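Preguntas frecuentes - Amarres y estancias en el puerto deportivo Selinar

Actualizado el 7/12/20

¿Qué eslora máxima se admite?
El pantalán Midar recibe barcos de hasta 24 metros. Las unidades mayores atracan en el muelle Beaudoin, previa solicitud por escrito.

¿Cómo se reserva un amarre de tránsito?
Por radio o en la oficina, con la documentación del barco y el seguro en vigor. La fianza es de 400 euros y se devuelve a la salida, una vez revisados los consumos.
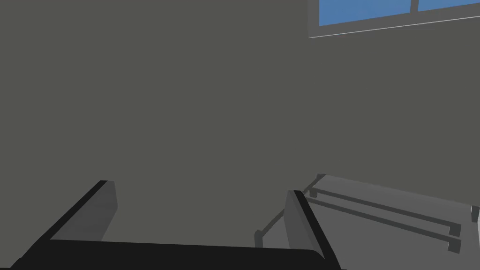 ¿Hasta qué hora se puede entrar en puerto?
La entrada está abierta a cualquier hora, pero el servicio de marinería termina a las 22:00. Quien llegue más tarde debe amarrar en el muelle de espera y pasar por la oficina a la mañana siguiente.

¿Hay combustible?
Sí, gasóleo y gasolina en el surtador Laltik - en junio con horario ampliado.

¿Se puede vivir a bordo?
Solo con contrato anual. El suplemento es de 548 euros e incluye 2 tarjetas de acceso.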